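Grid lines and the pose filter

I spent most of this week on the pose filter in Sotix, our perception stack. The segmentation model was fine. The trouble was upstream: the undistortion step used an old calibration, so straight lines near the border came back slightly bent and every grasp point out there inherited the error.

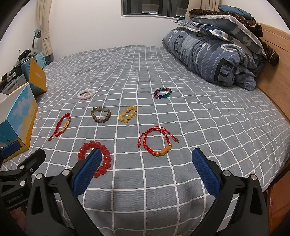

Page last changed: July 26, 2022

A checked sheet is a decent test surface. The white lines bow outward in the raw wide-angle view, and after correction they should be straight. I fit a line to each one and log the residual. The worst was 6 pixels before recalibration.

Bracelets are harder. The two red braided ones have loose cord ends, and the planner kept treating a cord tip as part of the loop. Elīna Jankauskaitė suggested skeletonizing the mask and pruning open branches before fitting the ellipse. That went in as a 17-line patch. The translucent yellow beads still give poor masks.

Replay over 192 logged frames now runs without a planner abort. Līga Ozoliņš is porting the same check to Vatport. Next is finger occlusion, which the filter currently handles by dropping the track.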